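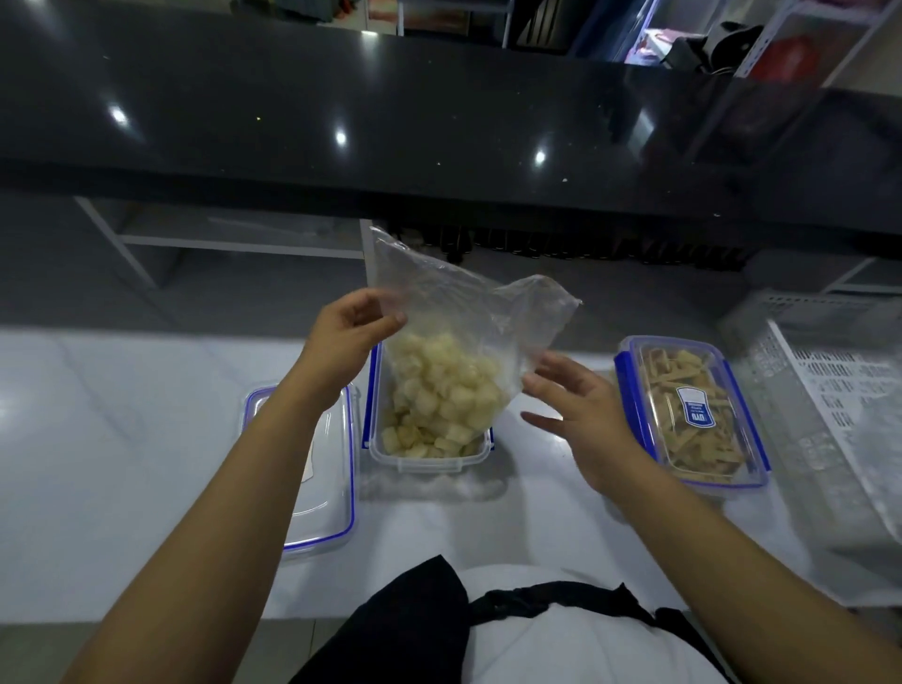
Rhun Gwilliam wants to know how an arm that has a camera and a pressure sensor can pick up a box with no lid on it and carry it over the bench like it's got a lid on it. Fair question, Rhun. I've been stewing on it since August so you're getting the whole thread.

Setup for anyone new: I run the cold side at Bardale, which is a prep kitchen. We fill clear boxes with dry and soft stuff, lid them, label them, rack them. People do the filling. The Nostum arm does the racking. That's all it does. Pick up closed box, put closed box on rack, come back.

The bags get opened and settled down into the box by hand and I can't see that changing soon. A thin bag full of soft cubes goes wherever it likes. The arm is fine with a hard box with four latches on it. I have no quarrel with the arm about hard boxes with four latches.

So. The thing that happened. Middle of the afternoon, I'm two benches down, and I hear the arm do its little chirp that means it's picked. Then I hear a noise like somebody emptying a sink.

It had picked an open box. Suction cups on the rim and the corner of the bag (the BAG), lifted it maybe a foot, swung toward the rack at full speed, and the bag let go on one side. Cubes all over. Cubes in the rack. Cubes in the cable tray, where I'm still finding them.

And it didn't stop! It put the box, sideways and mostly empty, on the rack, chirped again, and came back for the next one. Which was closed, so that went perfectly.

OK so how. I pulled the log with the guy from Maddocks on the phone (they do our service) and every line for that pick says LID PRESENT. Confidence high. Not borderline, not a warning. It was sure.

Here's the bit I'm still mad about. Our lids have a blue gasket. The camera program was set up to look for a blue line in the shape of a rectangle with rounded corners. Blue rectangle = lid. No blue rectangle = no lid.

The boxes ALSO have a thin blue rim.

I'll let you sit with that one.

When we started, we had boxes with plain clear rims, and the check worked great. Then we ran short and bought more, and the new ones came with the blue rim. They stack with the old ones, they take the same lids, I signed for them myself and thought oh nice, they match.

So from the day those boxes came in, the lid check had been checking for the existence of a box.

Someone's going to ask why we didn't have spills from the first day. Because the filling crew don't slide a box into the pick zone until it's latched. Habit. The check never had to catch anything, so we never found out that it couldn't.

That afternoon we were behind, and a couple of half-done boxes got parked past the tape line to make elbow room on the bench. I've done it myself a hundred times. There's a closed box, there's an open box with the bag still sticking up, there's a loose lid lying next to it, and you turn around to grab something.

Please don't reply that people should respect the tape. It's tape. If the only thing keeping the arm off an open box is tape, then the tape is the safety system and I'd like to have been told that when I signed the handover.

Now the pressure sensor, because Rhun asked about that too. The cups are supposed to read a good seal before it lifts. It read a poor seal. It did! It's right there in the log, code 901, vacuum low.

What does 901 do? It waits 1,000 milliseconds and tries again. If the second try is over the threshold, it carries on and the 901 gets cleared. Not shown on the screen or saved as an alarm, just one line in a file that you need a laptop to read.

One cup had grabbed plastic film on the second try and pulled enough vacuum to pass. So a flapping corner of bag counted as a grip.

I asked Maddocks how many 901s we'd had. He went quiet and typed for a while. For August the arm had made 2,642 picks and 76 of them had a cleared 901 in there. I had seen exactly none of those on my screen.

Most will be a crumb under a cup or a latch sitting proud, I get that. But I would've liked to know! If a person on my bench fumbled a box 76 times in a month I'd have walked over and asked what was up with their gloves.

Anyway the spill isn't the part that made me write this. Spills wipe up. It's what came after.

One of the crew, and I'm not naming anybody, saw the mess and reached in to pull the sideways box off the rack. The arm was standing still. It was standing still because the next box hadn't been slid in yet, so it was just waiting for work.

Waiting looks the same as stopped. Same posture, same quiet. The light on the post is green for running and green for waiting. You have to look at the little screen to tell, and the screen faces the other way.

Then someone on the filling side, who couldn't see any of this, did what they're meant to do and slid a closed box over the line. And the arm went.

It missed. It's the kind that's meant to give way when it bumps something, and the speed was supposed to drop with the door of the guard open. I say supposed to. The crew member got their hand back and said a word I can't post. No contact, no injury. I hit the red button and we were down for the rest of the shift.

About that speed drop. There's a Cevar scanner down at ankle height that slows the arm when you step into the zone. Works lovely if you step in. If you're tall enough to lean over from outside with your feet behind the line, it sees nothing at all, because your feet are where feet are allowed to be.

We'd tested it by walking in. Everybody tests it by walking in. I've got the sheet, my initials are on it: walk in left, walk in right, walk in front. There's no line on it for leaning.

So that's three things, and each of them was doing what it was set up to do. The camera found its blue line. The cups met their number. The scanner saw no feet. Not one broken part in the whole business, which made the fault report very annoying to fill in, because the form wants a part number.

(I wrote "see attached" in the part number box. It got bounced. I wrote "none" and it got bounced. In the end I put in the part number for the boxes.)

What we changed, since a couple of you have already messaged asking.

Lid check first. It doesn't look for blue anymore. It looks for the latches being down on all sides, and there's a height check, so a bag sticking up over the rim fails the box straight off. I stood there for an hour feeding it bad boxes. Lid resting on top, not latched. Lid on backward. Lid lying next to the box. Bag bunched up. It refused the lot and I was so pleased I nearly high-fived it.

It also refuses some good ones now. If the brand sticker is peeling at the corner it throws a shadow and the arm sulks. I can live with sulking. You push the box back, smooth the sticker, slide it in again.

901 now stops the arm and shows on the screen in big letters. No second try. It was very stop-and-start for a few days, and then we found two of the cups were worn and swapped them and it settled down. Those cups had been hiding behind the second try for who knows how long!

The light. Waiting is now amber, and flashing. This was a settings change. It took the Maddocks guy less time than it took him to get his shoe covers on. I asked why it wasn't that way from the start and he said most sites ask for green because amber makes visitors nervous.

And the lean. There's a panel on that side now, waist to shoulder, so you can't get at the rack without opening the gate, and opening the gate kills it until someone presses reset from outside. It makes unloading slower. I've had grumbling. I've grumbled too, it's a pain with an armful of boxes.

The test sheet has a new line on it that says LEAN IN FROM EACH SIDE, FEET OUTSIDE. We do it with a broom handle with a glove taped on the end.

Things I'd still like and don't have: I want the purchasing side to ask me before any box, lid or bag changes, even if it "fits the same." Fits the same for a hand isn't fits the same for a camera. I've asked. I've got a maybe.

I also want cleared faults in the weekly printout. Nostum says it's on the list for the next update. Maddocks says he can pull them for me by laptop whenever he's on site, so for now I make him coffee and he does that.

Someone asked further up if I trust it. I trust it to pick up closed boxes. It's good at that, it doesn't get a sore shoulder, and the racks have never been so tidy. I didn't know what it was looking at, that was my trouble, and I'd been standing beside it for months.

Someone else asked if the crew are OK with it. Mixed. The one who nearly got clipped was back on that bench the next morning, by choice, and is now the strictest person in the building about the gate. One other has asked to stay on filling for good and I said sure.

If you've got one of these next to your bench, do me a favor tomorrow. Put an open box in front of it, with nothing inside that you'd mind sweeping up, stand well back with a hand on the stop, and see what it does. Then ask for the log. Ask for the cleared faults by name, because if you only ask for "faults" you get the ones it already told you about.

Rhun, to your other question, yes, the sideways box went in the trash. The strips on the next bench were already latched so they were fine. The rack had to come apart and go through the wash in pieces and I've got one screw left over - anyone know where a short M5 with a flat head goes on a Nostum rack, I'm all ears.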